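Hilunus Entity Records: Customer Support
Ticket record (shared view)

Subject: Annual report due dates missing or wrong for part of an entity group
Customer: Zellovar Holdings
Product area: Compliance calendar, registered agent records
Priority: High
Status: Resolved, pending customer confirmation of closing note

Original request, as submitted by the customer

Zellovar Holdings keeps the records of 159 companies in a single Hilunus account. Each company has its own state of formation, its own registered agent record and its own annual report due date. Our office relies on the compliance calendar to prepare annual reports ahead of those due dates and to send the state fees for approval.

While preparing the current group of filings, we found that several companies did not appear on the calendar at all. When we opened the company pages, the annual report line read "Not currently due." We compared those pages with the public business records of the states concerned, and the dates did not agree. In at least one case the state record showed the company as past due. We received no reminder for any of these companies.

Please confirm which companies are affected, correct the dates, and advise whether the documents already stored under those companies have been changed in any way. We have a lender review approaching and will be asked for certificates of good standing.
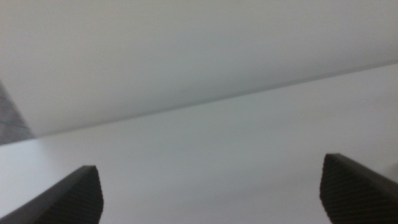

Hokance, 2020-08-10

The request was received by the Hokance support desk and assigned to the compliance calendar group. The customer was asked to refrain from editing any due date by hand until the affected records had been identified. A manual edit replaces the stored value, and the earlier value is needed to find the cause.

The customer was also asked to provide:

The names of the companies already known to be affected
A copy of the calendar export in spreadsheet form
The permission level of the user who prepared the export

Customer reply

The export and the list are attached. The export was prepared by a user with full administrator rights. We have not edited any due date. One of our staff did open the annual report line on a company page and then cancel without saving. Please advise if that matters.

Support reply

Opening the line and canceling does not alter the record. No further action is needed on that point.

The export was compared with the account as stored. They match, so the fault does not lie in the export or in the way the calendar is displayed. The calendar is showing what the records contain, and some of the records contain the wrong information.

Checks completed at this stage

Calendar filters. Cleared and reapplied. No change.
User permissions. An account with full rights and an account with read-only rights were shown the same dates.
Company status. All affected companies are marked Active. Companies marked Dissolved or Withdrawn are left off the calendar by design, and that rule was not the cause.
State rule table. The table that holds each state's annual report rule was reviewed for every state in which the customer has a company. No error was found.
Reminder settings. Reminders are set to go out 30 days before the due date. The setting is correct and has not been changed. A reminder cannot be sent when the company has no upcoming due date on record.

The ticket was moved from the calendar group to the records group for review of the underlying company data.

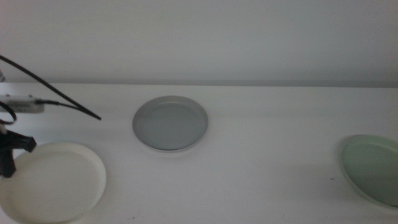

The records group reviewed the change history for each company on the customer's list. All of them share one event. In February the customer appointed Lau as registered agent for its full group of companies, replacing the former agent. Most of the companies were updated together through the bulk change form. A smaller number were updated one at a time through the individual company page.

Every company on the customer's list belongs to the second group.

Question to customer

Please state why certain companies were updated separately. The answer will help determine whether other companies should be examined.

Customer reply

The companies in question were waiting on signed consents at the time of the bulk change. When the consents arrived, our office entered the new agent on each company page. We used the line marked "Agent effective date" and entered the date on which the state accepted the change. We believed this to be the correct line.

Support reply

The correct line was used. The records group has now repeated the same steps in a test account and obtained the same result. When a registered agent is changed on the individual page, and the "Agent effective date" line is filled in while the formation details panel is also open, the page saves the agent date a second time, in the place of the formation date. The bulk change form does not do this.

In many states the annual report due date is worked out from the date or month of formation. Once the formation date had been replaced, the system treated these companies as newly formed and moved the first report into a later filing period. The annual report line then read "Not currently due."

In states where the due date is the same for all companies, the formation date was also replaced, but the rule for newly formed companies had the same effect in the first year.

Affected records

A search was run across the full account for any company whose formation date and agent effective date are identical. The search returned nine companies. The customer had listed fewer than this in the original request. The complete list has been placed in the secure message area of the account and is not repeated in the shared view of this ticket.

For 3 of the nine, the true annual report due date has already passed. For the others, the due date has not yet been reached.

The customer is advised to treat the past-due companies as the first order of business. The steps below may be taken at once and need not wait for the correction in Hilunus.

1. Obtain the current status of each company directly from the state's business records office.
2. File the overdue annual report with the state, using the officer and address information last approved by the company.
3. Pay the report fee together with any late fee shown by the state.
4. Keep the state's filing receipt. It should be uploaded to the State Filings section of the company record when the correction is complete.
5. If the state shows the company as anything other than active or in good standing, consult the company's attorney before filing. A separate reinstatement may be required.

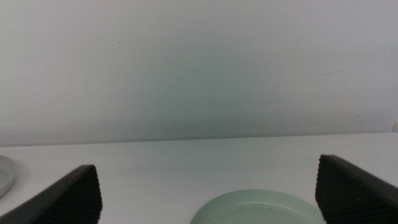 White wall above the tabletop, with a faint scuff mark toward the right.

Customer reply

We have filed the overdue reports. Each of the companies was shown by its state as past due, but none had been dissolved or revoked. Late fees were charged in two instances and we have kept the receipts. Please confirm whether these fees will be credited. Please also answer our earlier question about stored documents.

Support reply

Stored documents. The articles, bylaws, operating agreements, minutes, stock ledgers and certificates held under the affected companies were compared with the archive copy made before the agent change. No stored document was altered, moved or removed. The fault was limited to the formation date and to the dates worked out from it.

Documents created after the agent change require separate attention. Certain templates in Hilunus take the formation date directly from the company record. These include the cover page of the record book, the officer's certificate and the company summary. Any such document created for an affected company between the agent change and the correction may show the wrong date of formation. The customer should review these documents and prepare new copies where needed. A document that has already been signed or delivered should not be replaced without the advice of counsel.

Late fees. The request has been passed to the accounts department with the receipts attached. Charges that resulted from this fault qualify for credit under the service terms, and the credit will appear on the next statement.

Correction applied

The formation date of each affected company was restored from the archive copy. The restored date was then compared with the filed articles stored in the same record. In one case the archive copy and the articles differed by a single day. The archive copy held the date on which the articles were signed, and the articles bore a later file stamp from the state. This difference was present before the agent change and was not caused by the fault. With the customer's written approval, the file-stamped date was entered.

Annual report dates were then worked out again for the full account, and the calendar was rebuilt. The customer was asked to run a new export and compare it with the state records.

Customer reply

The new export has been compared with state records for all companies in the account. The due dates now agree. One item remains. Two of our users have received reminders for the overdue reports that have already been filed.

Support reply

Those reminders were produced when the calendar was rebuilt. They will stop once the report is marked as filed. To do so, open the company page, select the annual report line, choose "Record filing," enter the filing date and attach the state receipt. The line will then move to the next filing period.

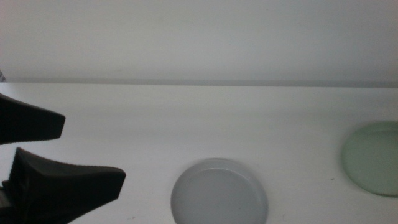 White tabletop, with the two black gripper fingers at left.

Registered agent records

Before closing, the records group confirmed the agent information for the affected companies. Lau is shown as registered agent for each, with the correct effective date and the correct office address. State notices addressed to these companies are being received by Lau and forwarded to the customer's mailbox in Hilunus.

A past-due notice for one of the companies was found in that mailbox, unread. It had been filed under General Mail because the sender name did not match any name on the state list. The name has since been added to the list, and further notices from that office will be placed under State Notices. The customer may wish to turn on the mailbox alert for General Mail as well. It is found under Account, then Notices, and is turned off by default.

Interim instruction

Until the page correction is released, registered agent changes should be entered through the bulk change form, even where only one company is being changed. If the individual page must be used, close the formation details panel before entering the agent effective date, save the page, and then reopen it to confirm that the formation date is unchanged.

A notice with the same instruction has been posted on the sign-in page for all accounts. Other customers whose records show the same pattern are being contacted separately.

Items outstanding

Release of the corrected company page: assigned to the product group
Credit of late fees: with the accounts department
Review of template documents prepared since the agent change: with the customer
Marking of filed reports in the calendar: with the customer

Customer reply

We accept the correction. Our review of template documents found one officer's certificate with the wrong formation date. It was not signed and has been prepared again. Please leave the ticket open until the credit appears on our statement.

Support reply

The ticket will remain in the status shown at the top of this record until the accounts department has posted the credit. Replies made through the ticket page will be directed to the records group.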